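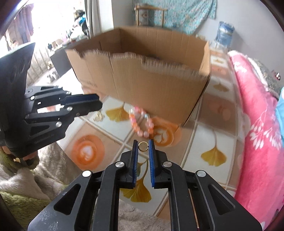
Kimie Tanabe asked whether the time controls could be trusted for the club rounds, and she wanted the answer placed before anything else in this file. For the league rounds, yes. For the club rounds before November, only partly. See the section on clocks below.

Guditz game records

Version dated 2021-03-01

What this is

A set of 2,285 chess games played over the board in the Guditz league and at the Amano and Judel clubs. Each game has its moves, the result, the round and, where we have it, the time each player had left at the end. Games come from paper score sheets. Online games are not included.

The set was put together for people who study club-level play: opening choice, length of games, endgame errors. It is too small and too local to say much about chess in general.

Files

games.pgn holds the moves and headers.
players.csv has one row per player, with an ID, a rating band and a club.
rounds.csv lists the rounds, the venue and the time control.
corrections.txt lists every change made to a score sheet after it was typed in.

Player names are replaced by IDs in all files. The key that links names to IDs is not distributed. Please do not try to rebuild it from published league tables, even though for the top boards it would not be hard.

How the games were entered

Score sheets were typed in by Itsuki Fujimoto and Masaru Ogura, using the Wernex entry tool. Where both players' sheets survived, the two were compared. If they disagreed, the version that gave legal moves to the end was kept. If both were legal, White's sheet was used and the game was marked "disputed" in its header.

Illegible moves were handled in one of two ways. If only one legal move fit the rest of the game, it was filled in and logged in corrections.txt. Otherwise the game stops at the last readable move and the header says "truncated". The result is still the official one, so a truncated game can end in an even position and be scored as a win.

Some 200 games are truncated. Most are from the Judel evening rounds, where players are allowed to stop writing when they have less than five minutes left.

Clocks

League games were played at 60 minutes per player with no increment. Club games followed the arbiter's choice on the night. Before November the arbiters at Amano did not write the time control down, and rounds.csv has "unknown" for those rounds. Do not assume 60 minutes.

Remaining time is given in seconds. A value of 900 shows up far too often. Hannelore Lüthi traced it to the Wernex tool, which put 900 in the field whenever it was left blank. The field has been cleared where the paper sheet shows no time. Where the sheet is missing we left 900 in place, and you should probably drop those values.

Known problems

Castling was sometimes written with zeros and sometimes with the letter O. All of it now uses the letter.
Rating bands are from the start of the season and were not updated.
Juniors are missing from the Amano rounds. Their parents were not asked for consent in time.
Two players at Judel shared one ID in the previous version. This is fixed, so the IDs do not line up with older copies.

Use

Free for teaching and research. If you publish something, name the set and the version date. Corrections go to Yoshinori Tsuchiya, with the game number and a scan of the sheet if you have one. Corrections without a sheet are logged but not applied.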